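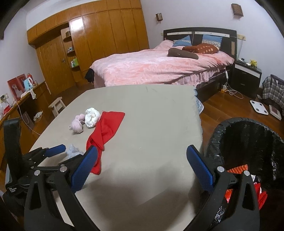

Heddale 的手持夹爪套件现在可以按月租，我想问问用过的人，家用场景、以软东西为主的活，值不值得续租。我租了一个月，主要录卧室里的小件整理：袜子、布片、毛绒玩具，从床尾的平面上夹起来，放进旁边的容器。夹爪是黑色的连杆结构，两指内侧各贴一块带纹理的蓝色软垫。东西摆在一块浅灰色的大板上，有拧成一条的红布、揉成团的白布，还有一只淡紫色的小毛绒玩具，右边是套了黑袋子的编织垃圾桶。这类物体没有固定形状，每次摆出来都不一样，我拿不准 Heddale 那套后处理能不能应付。

先说费用，免得大家来回问。月租 3000 元，押金 2000 元，退还设备后验机再退押金。月租里包含夹爪本体、充电器、一只硬壳箱、一套备用指垫，以及 Hulteo 的账号。Hulteo 是他们配的上传和处理平台，录完的内容传上去，过一段时间返回轨迹和质检结果。如果只想要原始视频，不用处理，价格并不会便宜，客服说套餐不拆。

我的用途是给一个小型桌面机械臂准备示范数据。臂是以前项目剩下的，末端也是两指平行夹，行程跟这套手持夹爪差得不大。原来的办法是遥操作，一个人坐在那里拿主手控制，录一上午人就很累，而且臂搬不进卧室。手持的好处是人走到哪里录到哪里，所以才考虑租。

下面是我遇到的问题，按麻烦程度排：

**一、软物夹起来以后，夹爪开合量对不上。**

夹硬盒子的时候，Hulteo 返回的开合曲线很干净，什么时候合上、什么时候松开，一看就知道。夹袜子和薄布就不行。布有厚度但会被压扁，曲线会在快合拢的地方慢慢往下走，质检有时把它判成“空夹”，整条退回。申诉要一条一条点，很费时间。

**二、质检的“画面相似度过高”。**

我在同一个房间里录，背景基本不变：粉色被面的床，木衣柜，床头柜。平台要求同一任务的不同条目之间有差别，但没写清楚差别要多大。我换过物品，换过摆法，也换过站的位置，有些批次过了，有些没过，看不出规律。

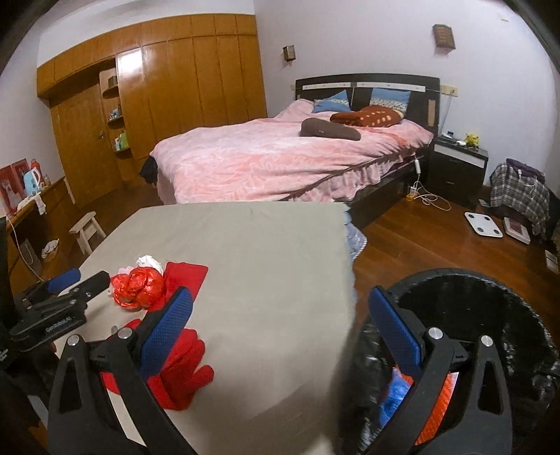 *红色衣物、红色塑料袋和平铺的红布，同色物体混放的一次*

**三、同色物体混在一起，物体标签会乱。**

平台会自动给被夹的物体打标签。红布、红衣服、红塑料袋放在一处，返回的标签经常合成一个，或者中途从“布”跳成“袋”。标签可以手改，改完要重新排队。我不清楚这个标签对后面训练有没有用，如果没用，我就不改了。

**四、塑料袋。**

塑料袋很轻，指垫一碰就跑，夹住以后形状又大变。我录塑料袋的废条比例明显高于布类。不知道是我的手法问题，还是这种指垫本来就不适合。

**五、标定。**

说明书要求每次换指垫之后重新标定，用的工具叫 Lenz，是一个桌面程序。把夹爪对着标定卡，按提示开合几次。流程本身不难，但 Lenz 对光线很挑，晚上只开壁灯基本过不去，会停在“角点不足”。白天拉开窗帘就可以。我现在的做法是白天标好，晚上录。不知道这样隔着时间用旧的标定，会不会有问题。

另外我还看了 Ballico 的套件。Ballico 只卖不租，没有配套平台，数据格式是开放的，要自己写处理。我会写一点脚本，但从视频恢复轨迹这一步没有自己做过。

所以具体想问：

1. 软物为主的任务，Heddale 的开合曲线问题有没有设置可以改善？
2. 续租 Heddale，还是买 Ballico 自己处理？
3. 标定隔了半天再用，可以吗？
4. 物体标签要不要花时间手改？

我下个月就要决定续不续，客服说续租要提前讲。谢谢。

标签：手持夹爪 / 示范数据采集 / 软体物品 / 租赁 / Heddale

**问题下的评论**

> **灰鹭**：你的臂是什么末端？指垫一样吗？指垫不一样的话，数据录得再好，上臂也要重新调。
>
> **南窗下（提问者）**：末端两指平行，指垫是我自己贴的硅胶片，厚度比这套薄。还没有换成一样的。
>
> **灰鹭**：那建议先问 Heddale 能不能单买指垫。先把这个统一了再谈别的。
>
> **南窗下（提问者）**：问过了，可以单买，最少买 3 副。已经下单。
>
> **半截铅笔**：同问相似度那个，我在厨房录也被退。

---

## 回答一（已采纳）

**Vinzenz Koller**

我们组用 Heddale 的套件录过叠毛巾和收衣物，时间比你长，先按你的问题顺序答，再讲别的。

**开合曲线**

Hulteo 的项目设置里有一项“物体类别”，默认是“刚体”。改成“可变形”以后，空夹判定会换一套阈值。这个选项在新建项目时才能改，已经建好的项目是灰的，点不动，所以很多人没发现。你需要新建一个项目，把后面的条目传到新项目里。旧的条目不能迁移，只能重新上传原始文件，如果你本地还留着的话。

改了以后误判会少，不会没有。单层薄布、丝袜这类，夹紧之后两指几乎贴在一起，从开合量上跟空夹确实分不开，任何阈值都没用。我们的做法是录的时候夹住以后停一下，再抬起来。停的时间不用长，让画面里能看到布跟着指垫走。平台的质检除了看曲线也看画面，有这一下停顿，通过的机会大一些。缺点是学出来的动作也会停一下，我们的任务不在乎速度，就没有处理。你要是在乎，可以在训练前把静止段裁掉。

还有一个办法是换夹的位置。夹布的边缘容易变成单层，夹中间隆起来的地方会有几层叠在一起，曲线就明显。袜子卷成团的最好夹，摊平的最难。不过不要为了过质检全都录卷成团的，不然到了臂上，遇到摊平的就不会了。

**标定隔时间用**

可以。标定管的是指垫和相机之间的关系，跟几点录没有关系，只要夹爪没有摔过、没有拆过指垫、螺丝没有松过。连杆关节处的那几颗圆头螺丝用久了会松一点，夹爪会有横向的晃动。每次录之前用手捏住两个指尖左右推一下，有明显的旷量就拧紧，然后重新标定。拧的时候不要拧死，拧死之后开合会发涩，手会不自觉地用力，反而更累。

Lenz 的“角点不足”大多是光的问题，也有可能是标定卡弯了。箱子里配的那张卡是纸的，受潮会翘。我们把它用双面胶贴在一块玻璃上，之后就很少失败。贴的时候从中间往外压，有气泡也不行。

**物体标签**

看你怎么训练。如果一个模型只做一件事，不输入文字，标签可以完全不管。如果你打算用文字指令告诉它“拿红布”还是“拿袋子”，标签就要改，而且要在录的时候就分开，不要等录完再看视频补。我们吃过这个亏：后来补标签的人没有在现场，看到一团红的东西不知道是衣服还是毛巾，写成什么的都有。

同色混放我觉得可以录，比例不要高，放在后面。先把颜色分得开的录够。

**画面相似度**

这个我专门写过工单去问，回复很含糊。按我们自己被退的情况推测，它比的主要是每条开头那一小段，动作中间的部分影响不大。所以录之前换站位有用，从床的左边开始和从右边开始，得到的开头就不一样。换物品如果物品在画面里很小，作用就不大。我说的是推测，没有验证过，你可以拿几条试一下。

**塑料袋**

蓝色这种软垫夹塑料袋不好用是正常的。袋子滑，又会带静电。我们把塑料袋从任务里去掉了。如果一定要录，袋子里放一点重的东西，至少不会一碰就跑。

**租还是买**

你现在的情况，我倾向再租一个月，把任务设成“可变形”重新录，看通过率再说。Ballico 我们也有一套，硬件手感不比 Heddale 差，扳机还轻一些。但从视频恢复轨迹这一步，如果你没有做过，时间会花在这上面，录数据反而停下来了。卧室这种环境，床单、衣柜门反光、大块单色的墙，对轨迹恢复来说都不算友好。我们自己的流程调了很久才稳定，而且换了房间又要调。

如果你是长期做，租几个月下来够买一套，那时候再买不迟。买之前先确认自己的脚本能处理 Heddale 的原始文件。原始文件可以在 Hulteo 的“导出”里勾选，默认不勾。

补充一点退租的事。验机会看指垫和外壳。指垫算耗材，磨了不扣钱；外壳有裂会扣。寄回去的时候把夹爪合上再放进箱子，张着放，箱盖压下来正好顶在指尖上。

**回答一的评论**

> **南窗下（提问者）**：新建项目里果然有“可变形”，之前的项目确实是灰的。原始文件都在，今天晚上开始重传。
>
> **Vinzenz Koller**：重传的时候不要用旧的任务名，否则系统会提示重复，要等人工放行。
>
> **南窗下（提问者）**：晚了一步，已经用旧名字传了一批。等人工。
>
> **半截铅笔**：请问停顿那一下大概多久合适？
>
> **Vinzenz Koller**：没有量过。心里数一下就抬。

---

## 回答二

**Konrad Gisler**

直接买 Ballico。

租金是白花的，平台又把你绑住。Hulteo 那个质检我用过，标准说改就改，改完不通知。自己处理虽然麻烦，弄通一次以后都是自己的。网上有开源的流程，照着做就行。

另外你那块板子边上就是垃圾桶，录放进桶里的动作，桶口是黑的、袋子也是黑的、夹爪还是黑的，松手那一刻基本看不清楚。换一个浅色的盒子会好很多。

**回答二的评论**

> **灰鹭**：“照着做就行”这句不同意。提问的人说了没有做过轨迹恢复，卡在这一步的人很多。
>
> **Konrad Gisler**：谁都有第一次。
>
> **Vinzenz Koller**：换浅色盒子这条我同意，我上面漏了。
>
> **南窗下（提问者）**：浅色盒子我去找一个。谢谢。

---

## 回答三

**南窗下（提问者）**

续租了一个月，回来写一下结果，给后面搜到的人参考。上面两位的回答我都照着试了一部分，没有全试。

先是项目类型。改成“可变形”之后，空夹误判明显少了。袜子类基本不再因为这个被退，薄布还是有。停顿的办法有用，但是容易忘，录到后面手快了就直接抬起来。我后来在箱盖上贴了一张纸条，写着“停”，还是会忘，只是忘得少一点。

然后是物品。第二个月我把塑料袋去掉了，以袜子为主，颜色尽量拉开：红的长袜、白的、浅粉的、浅灰的，还有一只深橄榄灰的小袜子。大小和厚薄也不一样，有的卷起来，有的揉成团，有的就那么摊着。选袜子是因为家里多，洗完了直接就能用，录完再收进抽屉，不用专门准备道具。
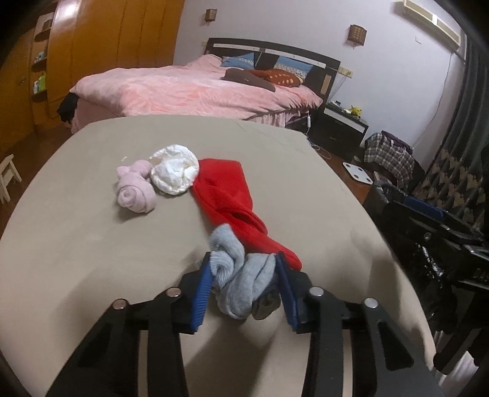 深色小袜子是这批里最麻烦的，跟别的袜子挨在一起的时候，夹一只会带起另一只。一开始我把带起两只的条目全删了，后来问了 Vinzenz Koller，他说不用删，单独归一类，备注写清楚就行。机械臂以后也会遇到同样的情况，那时候有数据总比没有好。我照做了，在 Hulteo 里建了一个子任务，名字叫“双抓”。平台对子任务的名字有长度限制，太长会被截断，截断以后导出的文件夹会重名，这个要注意。

红袜子是针织的，表面粗，指垫一碰就挂住，最好夹，也最容易在松手的时候粘在一边的指垫上不下来。我试过松手以后轻轻抖一下手腕，它会掉，但是轨迹里就多了一段抖动。后来改成松手之前先把袜子放到底，让它碰到容器底部再张开，效果好一些，不用抖。

床尾那个平面也说两句。录到后来我发现自己的手总是从同一个方向伸进去，因为站的位置就那么宽，一边是床，一边堆着东西。回看的时候几乎每条的手腕角度都差不多。我把边上的东西挪开，腾出一点地方，从另一边也录了一部分。相似度被退的情况也少了，跟回答一里的推测对得上。不过我同时换了物品，不能肯定是哪一个起的作用。

标定方面，晚上用白天的标定没有出过问题。中间有一次夹爪从床沿滑到地板上，外壳没有裂，但是重新跑 Lenz 之后数值跟前一次差得比较多。那天摔了以后录的几条我没有用。标定卡也按建议贴到玻璃上了，用的是一个旧相框的玻璃，大小差一点，卡的白边裁掉了一圈，不影响。

指垫换成一样的之后，上臂的效果比之前好。之前用自己的硅胶片，臂走到位了，夹上去布会滑出来。换成同款指垫，同一份数据训练出来的模型没有动，滑的次数少了很多。所以灰鹭在评论里提的那条，我认为应该放在最前面做。单买的指垫背面自带胶，撕下来再贴就不牢了，一次贴准。贴之前用酒精擦一遍底面，等它干。

关于电池，说明书写连续录可以撑 4 小时，我一般录不到那么久人就要休息，没有遇到中途没电。但是冷的时候掉得快一些，十一月早上房间没有暖气，开机时显示的电量会比前一晚低一截。插着充电线也能录，线会拖到画面里，平台没有因为这个退过条目，我自己觉得碍手，还是拔掉了。

手感方面，扳机偏重。连续夹一上午，食指根部会酸。我是换手录的，左手也录了一些。左手录的条目开始不太稳，过几天就习惯了。Heddale 的客服说左右手都可以，不用在平台上标注，我还是在备注里写了，以后想分开看也方便。

客服本身回复不算慢，白天问，下午会有答复，晚上问就到第二天。工单里附上条目编号会快很多，只描述现象的话，对方会先让你补编号，来回就多一天。之前用旧任务名重传的那批，等人工放行等了好几天，催了一次才处理。

物体标签最后没有改。我的模型不输入文字，看了回答一就放下了。省下来的时间都拿去录了。

垃圾桶换成了浅色的收纳盒，只在一部分条目里换。松手那一下在回看时确实清楚了。但是家里真正要用的时候可能还是往深色的桶里放，所以两种都留着。

再说钱。两个月租金加上单买的指垫，比我原来的预算高。押金退了，2000 元全退，验机报告上写了指垫磨损，没有扣。寄回的运费自己出，这一点合同里有写，当时没有看仔细。

现在的打算是暂时不租了，先用手里的数据把抓袜子这件事做完。Ballico 没有买。我拿 Heddale 的原始文件试着自己跑了一次开源的轨迹恢复，床和衣柜在画面里的时候能跑通，凑近到只剩下那块浅色软面的时候就丢了。两边对比 Hulteo 返回的轨迹，同一条它是连续的。等这一步我能自己做稳了，再考虑买。

给准备租的人几点，都是我第一个月没做、后来补做的：

- 新建项目时先看“物体类别”，建完改不了。
- 导出里勾上原始文件，本地留一份。
- 指垫先跟自己的臂统一。
- 上传前先定好任务名，后面重传要换名字。
- 开箱的时候给外壳拍照，寄回之前再拍一遍。

**回答三的评论**

> **半截铅笔**：凑近丢轨迹这个我也有。在台面边上放几样有花纹的东西会好一点，杂志封面之类的，别动它就行。
>
> **南窗下（提问者）**：可以试。那样放进去，背景会不会被模型学进去？
>
> **半截铅笔**：会一点，所以隔几批换一次。
>
> **灰鹭**：单买的指垫跟箱子里那套硬度一样吗？我拿到的好像偏硬。
>
> **南窗下（提问者）**：捏起来一样，没有仪器量。你那批颜色有差别吗？
>
> **灰鹭**：颜色一样。我再问问客服。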